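Bring back the boring manual

I bought a bread maker last September and it came with a card. One card, about the size of a postcard, with a square code on it and the words "Scan to begin." I already had the flour out, the yeast was open, and I was standing there in an apron with nothing to scan with because my phone was charging upstairs. So I began without it, and I made a brick.

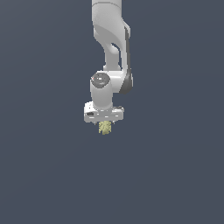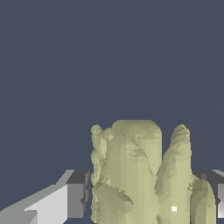 Renderings: Devutel

I've been grumbling about this ever since, so let me get it all out in one go. I want paper manuals back. I want the fat stapled kind with the diagrams that look like they were drawn with a ruler, and the page of warnings telling you not to bathe with your toaster. I never read that page. I still want it!

My old sewing machine is a Quintero, older than my marriage, and its manual lives in the drawer under it. It has 90 pages and there's coffee on most of them. When the bobbin jams I don't go looking for anything, I just open the drawer. The book falls open at the bobbin page by itself, that's how often it jams. Somebody before me wrote "LEFT not right" in pencil next to one of the drawings and that pencil note has saved me more time than any help page I've ever visited.

Compare that with the bread maker (an Edar, and a perfectly nice machine once you get to know it). The instructions are on a website. The website wants to know my country, then my language, then my model number, which is printed on the underside of a thing with hot bread in it. Then I get a video. I don't want a video! I want to know how much water goes in, and I want to know it while my hands are covered in dough. The video has a man walking into a kitchen and saying hello for what feels like a full minute.

People tell me it's about saving paper, and fine, I like trees as much as anybody. But the bread maker came in a box inside a box, with foam corners, 3 plastic bags and a glossy leaflet for other bread makers. They found the paper for that one.

The other thing people say is that online instructions can be updated. They sure can. They can also vanish. We have a Somlow space heater that we paid good money for, and when I went looking for how to reset the timer, the page had turned into a page about their new heaters. Ours wasn't listed. It had been in our hallway for 2 winters and as far as the website was concerned it had never been made. My grandmother's pressure cooker booklet, on the other hand, is still in working order.

I'm not asking for 600 pages in eleven languages. A dozen would do, black and white, with an index - please, an index - and a bit of blank space at the back for notes. Charge me a dollar extra for it. I'll pay, and I'll put it in the drawer with the others, next to the takeout menus and the warranty for a fridge we no longer own.

The bread's getting better, by the way. I worked out the water in the end and wrote it on the card.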